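Features > Machines > Out and About

We use cookies to remember your settings and to see which stories get read. Accept | Manage

Two Arms, One Table and a Very Long Tuesday

I got to the Tivus open day just before nine and planned to leave by lunch. I was still there when they turned off the coffee machine. That should tell you most of what you need to know about how the day went.

Tivus builds packing cells, the small enclosed stations where robot arms do the kind of fiddly handwork that big factory machines have never been good at. Its newest one is called the Skallach, and once a year, in October, the company opens up the shop floor on Amoah Street and lets people watch it run. There were 300 of us on the list this year, split into groups so we could get close to the glass. I had a spot in the second group and then, shamelessly, joined the third.

What I love about the Skallach is how plain it is. Two arms bolted to a rail, a wooden table, some bins at the back with parts in them. You could explain it to a child in a minute (and one dad in my group did, very well). Then the arms start to move and you forget how simple it looked, because they're quick, and they work in each other's space like two cooks in a narrow kitchen. 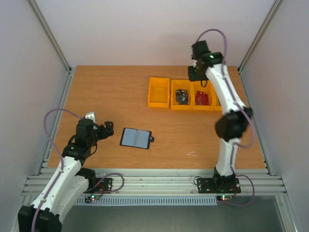 The right arm on the move over the bins at the back of the cell.

Irena Olszewski ran our session. She has a dry way of talking and she let the arms do most of it. The right arm, she told us, is the one people watch, so she asked us to spend a few minutes with our eyes on the left one. It felt like homework for about ten seconds. Then I started to notice how much of its time goes to getting ready: turning the wrist, opening the fingers, settling at an angle, all before it touches a thing. I've watched a lot of robots at a lot of shows, and I had never really looked at the waiting.

She also talked about cables, at length, and I was happy to listen. The purple ones loop wide around each arm, and the loops are that generous on purpose. Early on, the team ran them tight and neat, and they kept failing at the elbow. Now they get plenty of slack, and the cell looks a little messier and runs a lot longer. A man behind me who builds bakery conveyors said "yes!" out loud at this.

The middle of the day was all about soft stuff. Rigid parts are close to a solved problem, at least on a table like this one. Film, pouches and bags are something else. Plastic film folds where it likes, it shines back at the cameras, and it never has the same shape twice. The Skallach team has spent the past year on almost nothing else, and the log on the wall showed 3860 pouch grasps since the spring, with notes in pen beside the bad ones. I read far more of those notes than was polite. "Slid." "Slid again." "Picked up the table mat." My favorite just said "why."

For this part they put the view from one wrist up on a big screen, and the whole room leaned in. From that close, a pouch becomes a landscape. You see the folds, the little pressed marks along the seam, the way the film bunches up into a point between the fingertips. The other arm's camera is in there too, looking on from the far side.

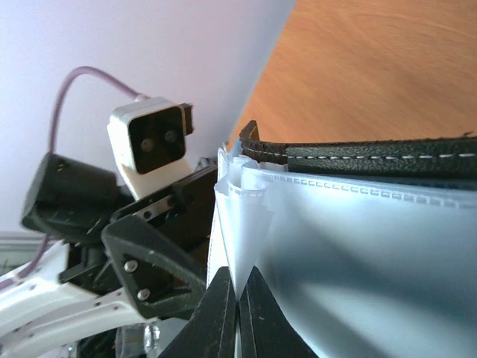 Benedicta Agyeman told our group that the corner is everything with a pouch, and that she would take one good pinch of gathered film over a wide grab at the flat part any day. Go for the flat panel, she said, and the fingers just skate.

I asked her how the arm picks its spot. Her answer took 6 minutes and two napkins, and I followed maybe half of it. The short version is that people first guide the arms through the job by hand, many times over, and the software learns from those runs. Some of the guides are better than others. There is a friendly rivalry about it, and a name on a strip of tape above the door that I was asked not to print.

After the last session they let four of us try guiding the arms ourselves, on a practice rig called Drevach. I was terrible. My pouch went everywhere except where I wanted it, and on my one decent try I squeezed too late and closed the fingers on air. The woman after me got hers on the first go and was very gracious about it.

It's the most fun I've had at an open day in years — and I came home with a sore wrist, a napkin covered in arrows, and a new respect for anyone who packs bags for a living. Next year's list opens in the summer. I've already asked to be in the morning group, and the one after it.

Contact the editors | Copyright, all rights reserved | Back to top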